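Where Does the Shelf Go? A Semester of Watching Shared Kitchens in Canedham Hall

Final project report, Housing and Everyday Life
Submitted 4/9/18

Background

Canedham Hall has 186 residents and nine kitchens, and if you believe the housing office, every one of those kitchens is "a community hub." I have lived in Canedham for two years. I have seen the community hub on the third floor with a bike in the sink. The question for this project was a simple one: when people who didn't choose each other have to share storage, how do they decide what belongs to everybody and what belongs to one person, and how do they tell each other without having to talk?

I picked the question partly because the reading for the second unit made it sound important and partly because my good saucepan disappeared in the first month of the year. I tried to keep these two motives apart. The reader can judge how well that went.

What I did

I handed out a two-page survey under every door and got 43 back. One was filled out entirely in green marker and answered every question with "fine." I kept it in, on the grounds that it was data.

I also kept a kitchen diary for all of February. Each evening I walked the nine kitchens in the same order and wrote down what was on the counters, what was in the cupboards, and what new notes had gone up. The plan was to do this without being noticed. By the second week people were saying "evening, inspector" when I came in, so the results for the later part of the month may be tidier than real life.

Last, I read the old housing handbooks in the library basement. The hall opened as a place with a dining room and no kitchens at all. The kitchens were put in when the dining room closed, which explains why two of them used to be linen closets and still feel like it.

What the surveys said

Most people said they were happy to share. Most people also said that other people took things without asking. These two groups are mostly the same group.

The strongest pattern was about price. Almost anyone will share salt. Oil is a gray area. Cheese is private property and is defended as such. Several people wrote long answers about cheese, one of which continued on the back of the page and then onto a second sheet, stapled. I did not ask about cheese.

For cookware the pattern was different, and it took me a while to see it. People didn't care much what a thing cost. They cared where it was kept. A pan inside a closed cupboard was treated as fair game even when its owner thought it was safely put away. A pan in a bedroom was private, obviously, but it was also a pain to carry back and forth, and owners gave up on this by midterms. 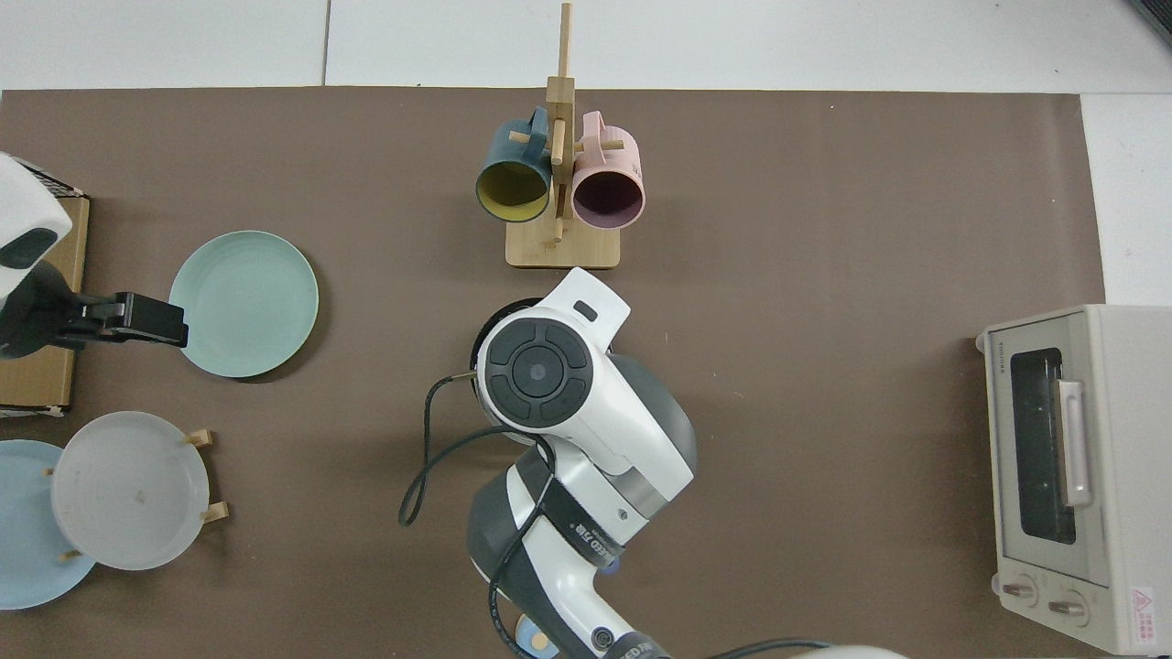 The part of the project I ended up caring about most was the difference between closed storage and open storage. The housing office likes cupboards because cupboards hide mess, and the handbook tells residents to leave counters clear at all times. My diary suggests this is bad advice. Things kept out in the open got borrowed less, and when they did get borrowed they came back sooner. Think of two mugs hanging on a wooden rack, one dark teal with a mustard inside and the other pale pink with a plum inside: take one down and there is a bare peg where it used to be, and anybody who walks in can see that something is missing. A mug gone from the back of a cupboard can stay gone until graduation. Color helped too. Plain white mugs drifted from floor to floor all month, and I suspect they don't think of themselves as having a home.

Notes and what they do

I copied down every note I saw. They fall into two kinds, the polite and the fake polite, and I could not find a third. Polite notes were ignored. Fake polite notes ("Hope you enjoyed my soup!") were also ignored, but they got replies, sometimes three or four deep, and people stopped to read them. As a way of getting soup back they failed completely. As entertainment they did more for the community hub than the housing office ever has.

The one note that seemed to work was on the second floor. It said "this shelf is for sharing" and nothing else. It stayed up all month and the shelf stayed full.

The comparison with Morkbridge

My adviser asked for a comparison, so I spent a weekend at Morkbridge, the co-op across the river. They buy groceries together from a wholesaler, Bangash, and own all of their cookware in common. There are no labels because there is nothing to label. It was very peaceful. It also had house meetings that ran past midnight, one of which was about sponges, and I went home feeling warmer toward my own neighbors than I had in weeks.

Cost

Last year the hall spent $700 on lockable food bins from a company called Tilel. In my diary I never once saw one locked. On the fourth floor they are used as stools. I would suggest that the next $700 go to hooks, open shelves, and racks, which are cheap and hard to sit on.

Problems with this study

It is one building, and I live in it. The survey went to everybody but was answered mainly by people with complaints. I walked the kitchens only in the evening, so whatever goes on at breakfast is unknown to me — I am not awake for it. And I should admit that I found my saucepan during week three, in a closed cupboard on the fifth floor, and that my feelings about closed cupboards were probably not neutral after that.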